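Filed under: Work Notes, Robots, Laundry (yes, really)

9 August 2024

I have been promising a laundry post since June, and a few of you have been kind enough to keep asking, so let me put the kettle on and try to do it properly.

For anyone new around here, I help gather examples for a learning system that is meant to tidy up cloth. Folding, picking up, laying flat, putting one thing on top of another. The project is called Dimum, and my part of it is the least glamorous part, which suits me very well. People do ordinary housework holding a gripper in place of using their fingers, the gripper records what it sees and how it moved, and later on Hideaki Shimada and his colleagues feed all of it to the model and tell me what was wrong with it. (There is always something wrong with it. He is very polite.)

Our target for this round was 700 good examples of cloth on a bed. I remember reading that number in the plan and thinking it sounded like a pleasant couple of weeks. Well! A T-shirt takes me a few seconds to fold by hand. With two stiff fingers on each side it is a different animal altogether, and you find yourself thinking very hard about where a corner is. Petronella Kekana, who trained me when I started, used to say you should move as if you were showing your grandmother how to do it, and I still hear her voice every time I start to rush.

The bed was chosen after a long back and forth. Kiyoshi Kamata wanted us to stay at the big table in Nagano, where everything is level and the light never changes. Mio Morikawa argued for bedrooms, because that's where people's laundry ends up, and because a bed has soft edges and things slide off it. Mio won, and I was glad. I'd had quite enough of the table.
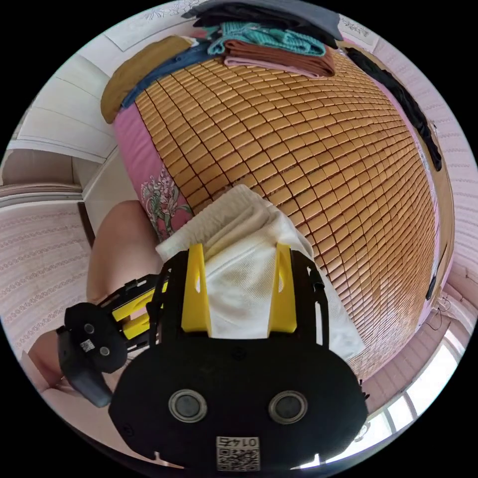
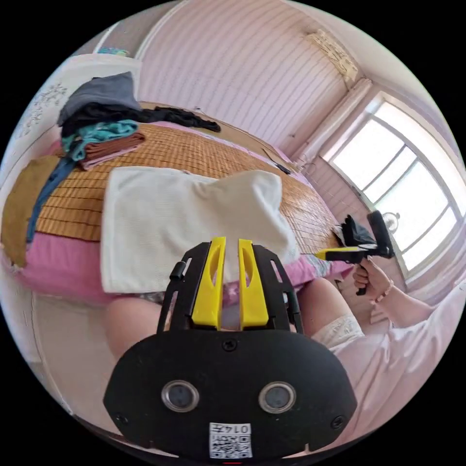
Folding on a bed teaches you a lot about your own habits. I never knew, for instance, that I always smooth a fold with the side of my hand, and you can't do that with a gripper. You have to pinch, lift, set down, let go, and then go back for the wrinkle as a separate job. My first afternoon I kept reaching out with my elbow to pat things down, and every one of those had to be thrown away. I lost 42 examples that way, and I still feel a bit sick about it.

The other thing is letting go. Picking up gets all the attention when people talk about robots, but most of our spoiled takes come at the end, when the cloth clings to one finger and the whole fold comes up again with it. Miyuki Hayashi worked out that if you open slowly and back away in the direction the cloth is lying, it stays put much more often. She wrote it up in two lines on our shared page and I think those two lines have saved us days.

We also had a real disagreement over whether to keep the clumsy ones. My instinct was to send only the tidy folds – I have my pride – but Hideaki asked us to leave in any take where we made a mess and then fixed it. His reasoning is that a machine which has only seen neat work has no idea what to do once a sleeve flops over the wrong way. So now I have a set of 50 in which I fumble, stop, and sort it out, and they were the hardest of the lot to do. Fumbling on purpose looks silly, so you have to wait for it to happen by itself, and of course then it doesn't.

What else? Wrists. Please rest your wrists. I do 2 sessions a day at most now, with a proper lunch in between, and I change what I'm folding between them so that I don't go into a trance. Towels are restful. Knitwear is not. Anything with a long sash or a loose strap can wait until I've had coffee.

Next up is a trip to Dondberg, where they've asked us to do the same sort of thing with bed sheets, full size, two people. I have no idea how that is going to go. Kiyoshi has already asked whether they have a table.

Posted in Work Notes | 6 comments | 11 shares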